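# Tube boxes, grids and caps: notes on the small-parts storage

Hi! I'm Soledad Mahmoud, and these are my working notes on how I keep small tubes and caps in order, plus the inventory file that goes with them.

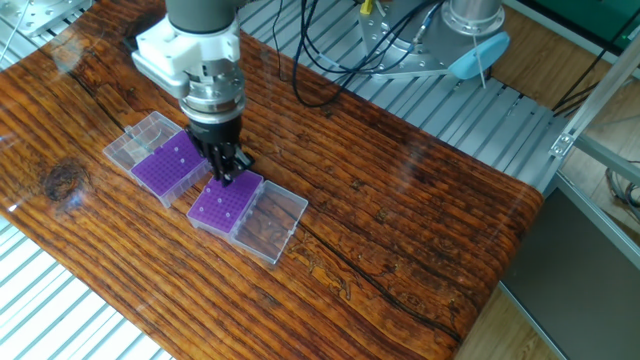
**Do I need a box with a grid, or will any plastic box with a lid do?**

Any box will do if you only want the stuff off the table. Get the grid if you ever plan to find one particular tube again, because the grid is what gives each tube an address you can write down.

## What's in this folder

- `README.md`: you're reading it
- `inventory.csv`: one row per tube, 1177 rows right now
- `boxes.csv`: one row per box, 97 of them
- `labels/`: printable label sheets, letter size
- `old/`: the spreadsheet I kept before this one. Please don't edit it, I still look things up in there

The whole thing started in November, when I moved my bench from the front room at Turnmont to the long table in Prellstead and had to pack everything I owned into boxes. I'd been keeping tubes in jam jars. Jars are great for buttons! They are terrible for tubes, and by the time I'd unpacked the third one I had caps in my sleeves.

## The boxes

I like a clear box with a hinged lid and a grid insert that lifts out. Purple is my favorite for the insert, mostly because white caps show up so well against it and I can tell from across the room whether I left something in a hole. (Hanne Blöndal swears by yellow. Her white caps vanish into it under a warm lamp, but we've agreed to stop discussing this.)

A lid that folds all the way back and lies flat is worth paying extra for. Lids that stop halfway get knocked by your wrist, and then the whole box hops. I lost a full afternoon to one of those, crawling around with a flashlight.

If you're buying, I've used two kinds:

- **Bergmann**, the stiffer one. Hinge feels good, insert fits tight, sometimes so tight you need a butter knife to get it out.
- **Fluvel**, softer plastic, cheaper, and the inserts rattle a bit. I put a strip of felt underneath and that fixed it.

I don't mix the two on one shelf. They're nearly the same height but the stacks lean.

## How I lay things out

I work with two boxes open at a time, one I'm taking from and one I'm filling. I used to have four going and I'd put caps back in the wrong one constantly. Two is plenty.

Put them close together so your hand doesn't travel far, and open the lids away from each other if there's room. Then go hole by hole. I start at the back left corner and move right, like reading a page, and I always leave the front row free in a new box. That row is for strays: odd caps, a tube with no label, whatever I dug out of the vacuum cleaner bag.

A partly filled grid is fine, by the way. I used to pack every box solid before starting the next one, and then adding a single tube to a series meant shifting half the box along. Now I leave gaps wherever I expect something new.

## How the addresses work

Every hole gets a box number, a row letter and a column number. So `41-C-7` is box 41, third row from the back, seventh from the left. The hinge side is always the back. Write that on a sticky note somewhere, I mean it. Hanne filled a whole box with the hinge facing her and it took us most of an evening to flip the addresses in the file.

Columns in `inventory.csv`:

| column | what goes in it |
|---|---|
| `address` | box-row-column, like `41-C-7` |
| `what` | tube, cap or other |
| `label` | whatever is written on it, typed exactly |
| `note` | anything you want |
| `moved_from` | old address, if it had one |

The `label` column is messy. Some labels were written by me in pencil years ago and I typed what I could read. If there's a question mark in there, it means I was guessing.

`boxes.csv` is shorter: box number, maker, insert color, shelf, and a column called `lid` that says `ok`, `cracked` or `tape`. Lots of tape, sorry.

## The table

A word on tabletops, since people ask. I love a glossy wood finish for how easily it wipes down, and a loose cap slides right along to you when you sweep it with the side of your hand. The drawback is glare. With a lamp straight overhead you get bright spots on the finish and more on the clear lids, and peering into small holes gets tiring fast. Move the lamp off to one side and behind you and it's much nicer.

Dark grain can also hide a dark cap. My fix is a dish towel, a plain light one, spread out whenever I'm doing the black caps. Then I fold it up by the corners at the end and shake it over a bowl.

## Known problems

- Boxes 12 and 21 were swapped on the shelf for a while. I think every row is right now, but check the label on the lid before you trust the file.
- Caps aren't tracked one by one unless they sit in a grid hole. The bag of spares (it said 3000 on the packet and I'm taking its word) isn't in the inventory at all.
- A few addresses have a lowercase row letter. Sorting puts them at the bottom. I fix them when I see them.
- The label sheets come out slightly small if your printer is set to "fit to page." Print at full size.

## Adding or changing things

If you move a tube, change the address and put the old one in `moved_from` before you close the lid. Doing it later means not doing it, at least in my house. New boxes get the next free number, even if an old box has been thrown out. I don't reuse numbers.

Hanne has editing rights too, so if a row changed and it wasn't me, it was her. Spelling fixes are welcome from anyone, and so are tips on getting pencil marks off frosted plastic. An eraser works on the Bergmann ones and just smears on the Fluvel.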